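Zerkon Hand Tool Comparison: Progress Report to the Sillstead Fund
Posted in Project Reports, November

Dear friends at Sillstead,

Thank you for your patience while we got this written up, and thank you again for the extra months, which have made a real difference to how carefully we could work. When we last wrote, the Cunholm group had only just unpacked the second set of fingers and we were still arguing (cheerfully!) over how to mount the markers. Since then we have logged 3589 grasps with the Zerkon hand-held grippers, and 116 of them had to be thrown out because the tracking dropped partway through.

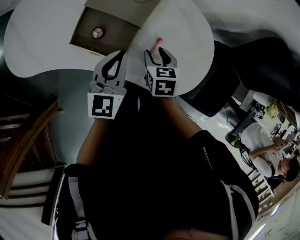 Small, thin things remain the hardest part of the work. Our newer people tend to close too fast, and the object tips toward one jaw before the other has arrived, so we now ask everyone to do a slow practice round first. It costs us a few minutes each morning and I think it has been worth every one of them. We have also moved the tracking checks to the start of the session, when there is still time to fix a marker that has worked loose.

Cardboard has been a happier story. The ribbed pads hold a thin edge well, and we would like to keep them for the Nowicki packing tasks, though we still want to try a softer pad before we commit the rest of the parts budget.
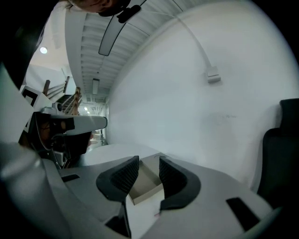
Ribbed black fingers with an open cardboard lid or tray between them.

We have spent $3904 of the equipment money so far, mostly on fingers and spare mounts. Next up are 125 paired trials, same objects and same operators, with only the pads changed. We'll send you the results with the next report, along with the revised parts list you asked for.

With warm thanks,
The Cunholm team

4 shares | 2 comments

Related items
Choosing pads for the Nowicki tasks
Marker mounts: what we changed
Sillstead Fund: reporting dates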